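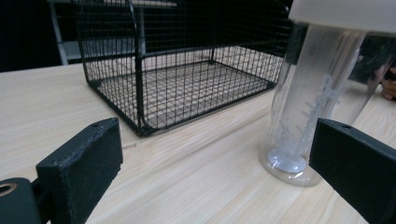

How much can you keep on a desk before it stops being a desk? For us the answer was one wire organizer and one jar with a lid, and anything past that went back in a drawer.

Home | Projects | Student Work | Contact

Filed under: Student Reports, Small Spaces

Our project started in December, when Dale Arsenault and I were sharing a study table in the MacLeod building and could never find a pen. We called it Momatari, after a very long argument, and we gave ourselves five weeks to work out which kinds of storage people will really keep using.

We began with black wire mesh because you can see what you own through the sides. I love that about it! The grid is fine enough to hold pens and rulers, though paper clips are another story (we lost plenty), and crumbs go straight through the floor of it onto the table. A clear container with a white lid took over the small stuff, and I was surprised how happy people were to lift a lid if they could see what was under it.

We asked students in Zurkotside to try the pair at home and send us notes each evening. We had 1063 notes by 16th January, which was far more reading than we had planned for — Dale took the first 400 and I took the rest, with a lot of tea. Most people liked the mesh best when it stood toward the back of the table, leaving room in front for an elbow and a notebook. A few wanted it within reach of the bed.

We still want to try a lower tray, and Brustia has offered us shelf space for the spring part of the work.

12 comments | 5 shares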